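Questions about rings and repairs

What can I send to the Lahlou workshop?
We work with small silver rings and other plain metal rings. Stones we clean but do not set. If your ring has a stone that moves, please write to us before you send it.

How do I find my size?
Use a ring you already wear on the same finger. Put it on a ruler and measure the inside, from edge to edge, in millimeters. Please do not measure with string, it stretches and the result is often too big. Fingers are a little thicker in the evening, so try the ring at that time also.

Can a thin ring be made larger?
Usually yes, by one size, sometimes by two. When we stretch the metal it becomes thinner, and a ring that is already very narrow can become weak. In such a case Marcela Vrabec will propose to add a small piece of silver – this costs more, but the ring keeps its strength.

How do I check if my ring is still round?
Lay it flat on a table and look from the top. Then stand it up and look at it from the side, where a bend or a twist is easier to notice. Good light from a window is enough.

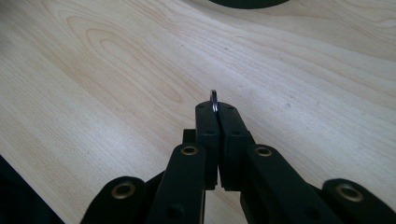 A thin silver-colored ring held upright over a light wooden tabletop.

If you see a bend, please do not correct it with pliers. Pliers leave marks, and to polish deep marks away we must remove metal.

How much does it cost?
Resizing a plain ring is 39 euros. Cleaning and polishing is 33 euros. If we must add silver, we send you the price first and we wait for your answer.

How should I pack the ring?
Wrap it in soft paper and put it in a small hard box. An envelope alone is not safe, the sorting machines can press the ring flat. Write your name and your order number on a paper inside the box.

My ring became dark. Is it damaged?
No, silver does this from the air and from the skin. Wash it with warm water and a little mild soap, then dry it well with a cotton cloth. Toothpaste scratches, please avoid it.

Can I bring the ring in person?
Yes, to our counter in Bokport. Ask for Abdelkrim Ramadan or Su-bin So.

Prices valid from August 2020.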